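Selling bundle contents on the Vondidville exchange

Last updated: November, after the hangar rework
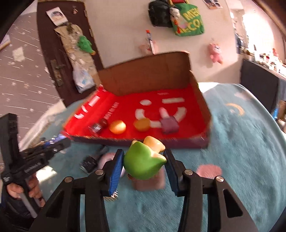

Starter bundles bought in the Bepari store arrive in the redemption queue, not in your hangar. Items stay in the queue for 44 days and are then deleted. Redeem at a station with an exchange terminal, as bound items cannot be moved by freight.

Before you start

You need a pilot with Trade level 2 and at least 266 credits for the listing fee. Trial accounts can hold 11 open orders.

Step 1. Dock at Vondidville or Ziltitz. Jolulport has a terminal but charges double tax.

Step 2. Open Account > Redemption Queue. Tick the items you want and press Deliver. Delivery cannot be reversed.

Step 3. Open the hangar and split any stack you intend to keep. Hold Shift and drag to set the quantity.

Step 4. Right-click the stack and choose Sell. The window opens on Immediate by default. This fills the highest buy order, which is often well below the going rate. Switch to Advanced.

Step 5. Enter a price and a duration. Ship skins were trading at about 1541 credits when this page was revised. Check the 30-day median on the Price History tab, as the daily figure is easily skewed by one large sale.

Step 6. Confirm. The fee is taken at once and is not refunded if the order lapses.

Changing an order

Open Wallet > Orders and select Modify. Each change carries a smaller fee and locks the order for five minutes.

Known problem: skins already applied to a hull still show in the Sell menu. The order fails with error "Item in use".

Page maintained by Sabina Bandara. Corrections go on the talk page.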